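How to fold a T-shirt so it stays folded

Most people fold a T-shirt the way their mother did, which in my case was quickly and while talking to someone in another room. The result holds its shape until you pull out the shirt underneath it, and then you have a drawer of loose fabric again by Friday.

The method below makes a long strip first and then a small packet. It is slower for the first dozen shirts. After that it takes me 20 seconds a shirt, or longer if there's a game on.

What you need

A flat table, cleared. A bed will do if you must, but a mattress gives under your hands and every crease you press in comes straight back out. The couch is where folding goes to be postponed.

A shirt that is fully dry. Slightly damp cotton folds beautifully and smells like a hockey bag three days later.

No folding board. I owned one, a hinged plastic thing called a Gillero, and it folded shirts very nicely to a width that fit no drawer in my house.

Step 1. Lay it face down

Put the shirt on the table with the front against the tabletop and the collar pointing left. Smooth it from the middle outward with flat hands. If there's a print on the chest, it should now be underneath, and it will end up on the outside when you're done. That matters more than you'd think when you own several shirts in the same colour.

Pull the side seams straight. Cheap shirts twist in the dryer, and one seam will have wandered around to the belly. Ignore the seam in that case and go by the sleeves.

Step 2. Bring in the far side

Take the far shoulder and the far bottom corner, one in each hand, and bring that whole side over to the centre line. Fold the sleeve back on itself so it doesn't poke out past the new edge. You'll have a diagonal bit of fabric near the shoulder. Leave it alone. It looks wrong and it lies flat, and I have wasted a good part of my adult life trying to square it off.

Step 3. Bring in the near side

Same thing from your side of the table. Let the two edges overlap by a couple of fingers. If they only meet, the strip opens down the middle the first time it's moved.

You should have a long rectangle lying left to right, close enough to the table edge that you aren't leaning. Leaning is what gets your back, and a sore back over laundry is a hard thing to explain at work.

Step 4. Flatten the strip

Hold one end down and run the other hand along the length, pushing the air out. Then take both ends and give a small tug, enough to pull out the wrinkles and no more. If you see ridges, lift the end, shake it once and lay it back. Perfection isn't required at this point. A few creases on top will disappear inside the next fold. 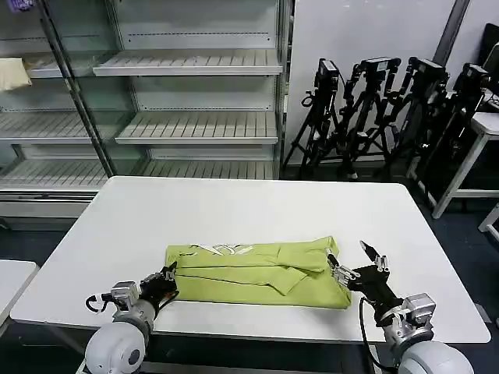 Telma Espinoza

A strip with the print showing along one edge, like the yellow-green one, is fine to carry on with. You'll catch a bit of white graphic poking out of the folds and want to start over. Don't. Check only that the two ends are about the same thickness. If one is a lot fatter, there's a sleeve bunched up in it.

Step 5. Fold in thirds

Fold the hem end up to just short of the collar, leaving a gap two fingers wide, then fold the resulting piece in thirds. The gap is there to absorb the bulk of the neckband. Skip it and the packet springs open like a cheap lawn chair.

Turn the packet over. A decent one will stand on its edge for as long as it takes you to admire it. If it flops, you left air in at Step 4.

Step 6. Put it away

File the packets upright in the drawer with the fold facing up, so you can see every shirt at once. On open shelves, stack them flat instead, no more than six high. Wire shelving will print its slats onto the bottom shirt over time, so lay down a sheet of cardboard first.

Things that go wrong

The packet is too wide for the drawer. Overlap the sides more in Step 3. Measure the drawer once and write the number inside it in pencil.

The print cracks. Thick rubbery graphics hate a sharp crease. Roll those shirts from the hem after Step 4 and stand the rolls on end.

Children's shirts come out the size of a sandwich. Fold them in half at Step 5, not thirds, and accept that they'll be on the floor by supper anyway.

Long sleeves. Fold each one down along the length of the strip before you overlap the sides. Hoodies are another matter, and I'm still losing to mine.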